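Skondilo Home Forum > Kitchen and Utility > Fridges and Freezers

Small white fridge smells and the door won't seal at one corner

gekitz_rd
Posts: 115

We have a small fridge in the back kitchen, white inside and out, dark grey rubber round the door. It smells of old onions even after I've wiped the shelves, and the seal has gone soft at the bottom corner on the hinge side. I can get a strip of paper out of that corner with no pull at all. The rest grips fine.

Two questions. Is the seal worth replacing on a small fridge, and how do people clean the folds in the rubber without splitting them? The dealer wants more than I'd like to pay for a new one.

plumtreelane
Posts: 900

Try heat before you buy anything. Switch off, door open, hairdryer on low over the soft corner for a couple of minutes, keep it moving. Pull the rubber out gently with your fingers so it stands proud, then shut the door and leave it for an hour. Ours was bought second hand with a flat corner and it has held since April last year.

For the folds, warm water, a drop of washing up liquid and an old toothbrush. Dry it afterwards or you get black spots.

Sisance
Moderator
Posts: 2,000

Agree on the toothbrush. I don't agree on the hairdryer. If the seal is old it can go shiny and then crack. A cloth wrung out in hot water and held on the corner does the same job and you can't overdo it.

Also check the fridge is level. A small one on a wooden floor often leans forward a bit and the door hangs away at the hinge side. Turn the front feet out until the door swings shut by itself from half open.

plumtreelane

I've done three with a hairdryer and none of them cracked. Low setting, that's all.

Sisance

Fair enough, but people read "low" and use high.

oldmangle
Posts: 46

The smell is probably in the door and not on the shelves. Take out every bit of the door that lifts out and wash it in the sink. Anything boxy with a lid or a lip holds drips underneath. We had milk under ours for months. Bicarb in warm water for the inside, then plain water, then leave the door open until it's dry.

Don't use bleach on the rubber. It goes sticky.

gekitz_rd

Levelled it this morning, it was leaning forward. Paper test is better but not right. I did the hot cloth three times and will see how it looks tomorrow.

Onion smell has nearly gone after washing the door parts. There was a brown ring under one of them.

rajan_flat2
Posts: 31

Following this as I'm cleaning ours as well. I've been keeping a checked tea towel by the fridge for drying the seal and the ridges in the door panel. Cotton is better than microfibre for this, microfibre drags on the rubber.
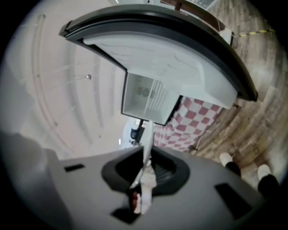 rajan_flat2

Red and white checked cloth, and you can see the door lining with its ridges and the dark grey seal. The white box on the inside of the door has see-through sides, so I know when it wants washing. It gets cloudy in the corners and I do it with the bicarb mix. Has anyone found a way to get into the ridges on the panel? A toothbrush is too wide for some of them.

oldmangle

Cotton buds, or a wooden skewer with a bit of the cloth over the end. Blunt the skewer first.

I'd have to disagree about microfibre. Wet it properly and it doesn't drag. Dry, yes.

plumtreelane

Same here, wet microfibre to clean and cotton to dry.

rajan_flat2

Will try the skewer. I only ever used the microfibre dry so that may be my problem.

gekitz_rd

Update. The corner has come back most of the way and the paper now takes a proper tug. I put a thin smear of petroleum jelly along the hinge side to stop it catching when the door closes. Not buying a new seal for now.

Sisance

Good. Wipe the jelly off and redo it every so often, it picks up crumbs. I'll leave the thread open in case the corner goes flat again.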